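Kamala Kamath has run the laundry room at Gavik for 13 years, and she will talk about washing with anyone who stands still long enough. I stopped in meaning to stay a few minutes and was there most of the afternoon, with tea, and then more tea.

She grew up in a house of five where laundry was a whole day's work. "My mother had one tub and one line," she told me, "and she could tell you whose shirt was whose from across the yard. I thought every family was like that." Her first job was in the back of a dry cleaner's called Pisharody, where she learned to press a collar and, she says, to keep her opinions about other people's socks to herself.

What she wanted to talk about most was sorting. She doesn't believe in giant hampers. A big hamper, in her view, is a place where clothes go to be forgotten, and by the time you reach the bottom you've lost the will to wash any of it.
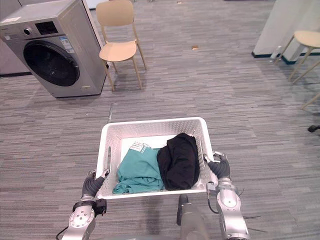 Small loads are Kamala's great cause. She would sooner run the machine twice in an evening than stuff it once, and she likes a plain plastic basket with little holes in the walls, something light enough to carry without a grunt. A couple of things in the bottom is plenty to be getting on with, she says – a teal garment with white print on it, something black folded up beside it, and off you go. "I turn the printed ones inside out, always. My nephew laughs at me, but I've got a shirt from a school fair that's nearly 39 years old and you can still read the front!"

She has feelings about floors too. The carpet tiles were a worry to her when the room was done over in February, and she argued for linoleum right up until the day they were laid. Now she rather likes them. They're kind to her knees when she's down looking for a lost sock, and if one gets ruined you can lift it and put in another.

I asked whether she ever gets tired of it all. She thought about that for a while, refilling my cup without asking. "Folding, no. Folding is when I do my thinking. Fitted sheets, yes, I've been tired of those since I was a girl."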